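Branesine (television series)

Branesine is a reality competition television series in which owners of small workshops compete for a place in a shared production building and a fixed supply contract. The format was devised by Kaja Kivi and is produced by Rurkalley. The title is taken from the disused mill where the first season was recorded.

Format

Each season opens with a group of workshop owners, who are given identical floor space and the same materials budget. Contestants work alone or in pairs. An episode covers one production order, issued at the start of the recording period and collected at the end of it. Orders are set by the production company and are not shown to contestants in advance.

Finished goods are assessed in two stages. In the first, an inspector checks the order against its written specification and removes any item outside tolerance. In the second, the accepted items are offered to trade buyers, who bid without knowing which contestant made them. The total of the accepted bids is the contestant's score. The lowest score leads to elimination, except in the opening episode, when scores are carried forward.

A contestant may once per season decline an order and take a score of 57 in its place. This provision, known as the standing bid, cannot be used in the final.

Production

Development began under the working title Wurkumura. An untransmitted pilot ran for 80 minutes and used a studio audience, which was dropped when the format was revised. The number of applications for the first season was 833. Recording took place in January, and the first episode was broadcast on 23/07/2018.

The inspector in both seasons is Saulius Stankevičius. Corina Nistor presented Season 1 and was replaced by Efa Wynne for Season 2, when the bidding segment was moved from the end of each episode to the middle.

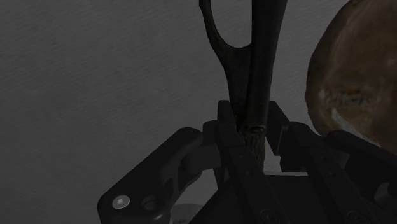
Aušra Juška wrote that the blind bidding was the only part of the series with any tension in it, and that moving it to the middle left the second half of each episode with little to do. She also objected to the standing bid, which in her view rewarded contestants for avoiding the orders viewers most wanted to see.

The production company kept the new running order for the whole of Season 2 but shortened the inspection segment from the third episode onward.

Related programs

A companion program, Krūmiņa, followed eliminated contestants after their return to their own workshops. It was shown directly after the main series during Season 1 only. Material of the same kind was included in the main episodes of Season 2.

See also

Business reality television
Blind auction
List of workshop competition programs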